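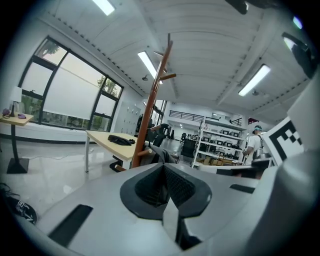
ULMONT, 1 January 2020

By Bindu Kulkarni

Home | Contents | Previous chapter | Next chapter | Glossary

Chapter 16
Relief after River Floods: Cash, Goods and Shelter

A river flood gives more warning than most other disasters, yet the help that follows is often slower to arrive. Water may stand for weeks on farmland and in low streets. Roads stay closed, wells cannot be used, and families who left home with a few belongings find that a short absence has become a long one. This chapter considers how relief agencies decide what to send, to whom, and in what form, once the first days of rescue have passed.

The main case is the flooding of the Undura valley. The river rose in January and overtopped its banks at two points above the town of Juhl. The district authority recorded 233 households displaced from Juhl itself and a further 139 from the farming settlements downstream. Most of the town families were taken into school buildings. Most of the farming families stayed with relatives or camped on the raised road beside their fields, where they could watch over their animals.

This difference in where people went had a large effect on the help they received. Lists of those in need were drawn up at the schools, and goods were handed out from the same lists. Families on the road were not entered until a second survey was made, and by then the first stock of blankets and cooking sets had been given out. The reader should keep this point in mind when studying the section on registration, where the use of fixed sites as the basis for a list is examined in more detail.

16.1 The choice between goods and cash

For many years relief was understood to mean the supply of goods. Food, clothing, tents and medicine were bought in one place and carried to another. The method has clear merits where markets have stopped working. It also has costs: transport must be paid for, storage must be found, and the goods may not match what a household needs.

Cash grants are now a common part of relief. A family receives a set sum and decides for itself how to spend it. In Juhl the shops on the upper side of the town reopened within days, and the relief office at Citudov agreed to replace the second delivery of goods with a grant to each registered household. Traders were told beforehand, so that they could order enough stock. Prices of rice and lamp oil rose during the first week of payments and then fell back.

On the raised road the same grant was of less use. The nearest open shop could be reached only by boat, and the fare took up part of the money. The office therefore returned to goods for the downstream settlements and added animal feed to the parcels at the request of the families there.

16.2 Shelter and the return home

The closing of a shelter is as much a part of relief as its opening. The schools in Juhl were needed for teaching, and 39 households were still living in them when the new term was due to begin. Some had no house to return to. Others had houses that were standing but had not been inspected, and they were unwilling to take children back into them. The district authority moved these families to rented rooms and continued their grants until the inspections were complete.

The records of the Undura flood contain gaps. The second survey did not note the age of household members, and no separate account was kept of tenants, who had no claim to repair grants under the rules then in force. Students are advised to read the tables at the end of the chapter with these limits in view.

The next section sets out the steps by which a registration list is prepared, checked and corrected, beginning with the first list made at the Juhl schools.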